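Selville House Notes, October 2026

The Side Table Problem

Every small table with a drawer goes through the same decline. First it holds a bowl. Then it holds a bowl and the wrappers of whatever was eaten near the bowl. By the end of September the one in our lounge had reached its mature phase, and the drawer underneath — a perfectly good drawer — was still waiting for its first assignment.
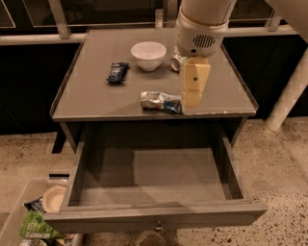 What should go in the drawer? Coasters, pens, the spare remote and anything else you'd like to find again, with all food wrappers going straight to the trash.

Crumpled foil does not become storage when you shut it in the dark. Cans go in the recycling by the stairs, bowls go back to the kitchen, and the top gets a wipe with a damp cloth on Fridays. The whole job takes 30 seconds, a little longer if you sigh.

New liners from Fulilow are on the shelf by the sink. Please take one, and please take it to a drawer.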